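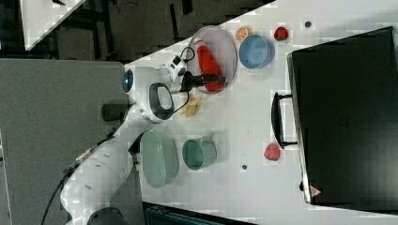 Course notes > Building and Running Small Websites > Unit 6

Unit 6: Permalinks and redirects

We use cookies to remember your settings and to see which pages are read. Accept | Manage settings

This handout goes with the session on moving a site from one address structure to another. Bring your copy of the Bangera practice site with you, with the backup from Unit 5 already made.

1. What a permalink is

A permalink is the full address of one page or post. In WordPress you choose the pattern under Settings, then Permalinks. The plain pattern uses a number, as in /?p=2873. The other patterns build the address from the date, the category, the title, or a mixture.

For most small sites the "Post name" pattern is the sensible choice. The address is short, it can be read out over the phone, and it doesn't show the month in which you wrote the page. News sites sometimes keep the date in. Shops usually have a fixed word in front, such as /product/ or /shop/.

The last part of the address is called the slug. It is made from the title when you first save the post. If you later change the title, the slug stays as it was until you edit it by hand. 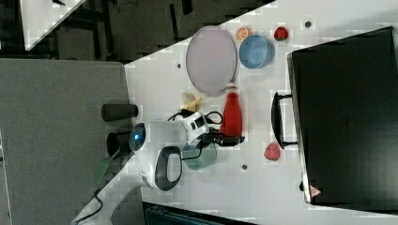 Notes by Ida Baumgart | Exercises checked by Benedek Erdős | Revised March

2. What happens when an address changes

Links to the old address do not update themselves. This covers bookmarks, links on other people's sites, search results, printed leaflets and links inside your own posts. A visitor who follows one of them gets a "not found" page, with the status code 404.

WordPress will try to guess the right page when a slug has changed, and it often gets it right for posts. Do not depend on this. It does not cover files, and it can send people to the wrong page when two slugs begin with the same words.

3. Kinds of redirect

301: moved permanently. Browsers may store it, and search engines normally replace the old address with the new one. Use this when you have renamed a page for good.

302: found, or moved for the time being. Use this when the old address will come back, for instance while a booking page is being repaired.

410: gone. This isn't a redirect. It tells the browser that the page has been removed on purpose. Use it for pages with no replacement.

A common mistake is to send every removed page to the home page. Visitors arrive somewhere they didn't ask for and have to start again. If there is no close match, let them see a good 404 page with a search box.

4. Worked case: the Stemetti site

Stemetti sells spare parts for sewing machines. Its old site used the plain pattern and the new one uses post names. A crawl of the old site gave 3263 addresses. Once duplicates and tracking links were taken out, 2873 pages needed a new home.

Nélida Godoy, who did the move, put the addresses in a spreadsheet with three columns: old address, new address, type of redirect. Most rows were filled by matching the product number. She did 46 by hand. These were mainly guide pages that had been joined together, so several old addresses pointed to one new one.

After launch, the 404 log showed 44 addresses that the crawl had missed. They were all PDF instruction sheets which nothing on the site linked to any more, although other sites still did. Check your uploads folder before you rely on a crawl.

5. Chains and loops

A chain is when A goes to B and B goes to C. It works, but it is slower and harder to maintain. Change the first rule so that A goes straight to C.

A loop is when A goes to B and B goes back to A. The browser gives up and shows an error about too many redirects. Look first for two rules that disagree about the trailing slash, or about http and https. If you have rules both in a plugin and on the server, check both places.

Test in a private window. Your normal browser may have stored an old 301, and you will be looking at a rule you have already deleted.

6. Exercise (in pairs)

a) Change the Bangera practice site from the plain pattern to "Post name".
b) Rename the page "Our prices" and give it the slug fees.
c) Add a 301 from the old slug to the new one.
d) Make a loop on purpose, note the error message, then remove it.
e) Find every link to the old prices page within the site and correct it.

Hand in your spreadsheet by 25th May. Žofie Machala will take late work only if you have written to her beforehand.

Next unit: site search and what to do with the search log.

Back to top | Contact the course office | © Julton Evening Courses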